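About Irkell

Hi, I'm Zamfira Stanciu, and I started Irkell in the spare room of a rented house with a secondhand workstation and a very patient housemate. We make planning software for robots that have to get about in ordinary homes and use the things they find there: doors, cupboards, taps, kettles. We don't build the robots. Plenty of good people do that already, and I'm hopeless with a soldering iron!

There are 4 of us now, working upstairs from a bakery (the smell at six in the morning is a serious perk). Before this I spent years writing motion planners for warehouse gear, where every shelf is where the drawing says it is. Lovely work, but then I'd go home and watch my nan get through a sticky back door with a tray in one hand, and I'd think, right, how would I plan that?

Our main product is Flundunard. You give it a goal and a map of the room, and it sorts out the order of things: where to stand, which hand to use, which way a handle wants to turn, when to give up and try from the other side. It talks to whatever controller you've already got. The first version went out to customers on 07/08/2019 and it was slow as a wet week, taking 50 seconds to decide how to open a pantry. We've come a fair way.

Amundsen is the other half. It's our simulator tooling, and it began as a pile of scripts I was too embarrassed to show anyone. It takes one room layout and makes variations of it, changing the colours, the flooring, the benchtops, the side the door handle's on, where somebody's left their mug. We run each new planner build through 4,000 of these rooms before it goes anywhere near a customer, and any build that does worse than the last one gets sent back with a rude message (I write the messages, they're my favourite part of the job).
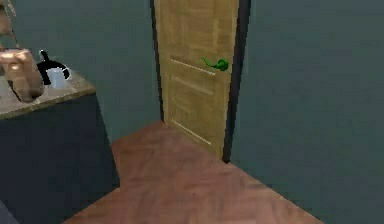
One of our simulated kitchens, with the robot's hand by the kettle and mug and a green-handled door further along.

We also look after Clitico, a little log viewer that lets you step through a plan and see why the robot picked one grasp over another. It's free, and it has 200 regular users, a few of whom send us bug reports so thorough that I've tried to hire them.

If you're working on a home robot and your planner keeps getting stuck in doorways, get in touch. We do a free first chat, usually by video, and we'll tell you if we reckon you don't need us. We take on one student placement a year too, starting in April, and you don't need a robotics degree to apply. Send us something you've built, even if it's a bit wonky, and tell us which bit gave you the most grief.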